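# The Bin That Fixed My Fridge (and Then the Hall Closet)

I held out on clear bins for years. They looked like something you buy for a photo of your pantry and never for the pantry itself.
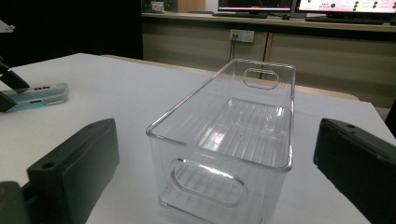

Then in March I pulled out the bottom shelf of my fridge to clean it and found 2 jars of the same mustard, both open, both hiding behind a cabbage. That did it! I drove over to Butolside, where the big housewares place is, and came home with one long see-through organizer, the kind with an oval handle hole at each end. Just the one. I wasn't going to be a bin person.

Well. The handles got me. I'd always thought of a fridge shelf as a flat surface you reach across, knocking over the yogurt as you go, and suddenly mine was a drawer. Everything for sandwiches went in, and now the whole lot comes out to the counter and goes back again in one trip. My old Tredine baskets are prettier, I'll give them that, but you can't see what's in them without digging, and crumbs live in the weave forever.

A few things I've learned since (mostly by getting them wrong):

**Measure the depth first.** Shelves are shorter than you think, and the door has its own ideas. I had to take one Sulletti bin back when it stuck out far enough to keep the fridge light on.

**Look at the floor of the bin.** Mine has ribs running the whole length, and I like them a lot for jars. They're less fun when soy sauce gets in the grooves – keep an old toothbrush by the sink.

**Check the taper.** If the sides slope in toward the bottom, you lose a little room down there. Fine for apples, annoying for juice boxes.

The second one went in the hall closet, under the shelf where we keep batteries, tape and the good flashlight. I paid more for that one, a Rees, and I can't say it works any better. Third is on the bathroom shelf, full of sunscreen. I still haven't bought labels, and with clear plastic I don't see why I would.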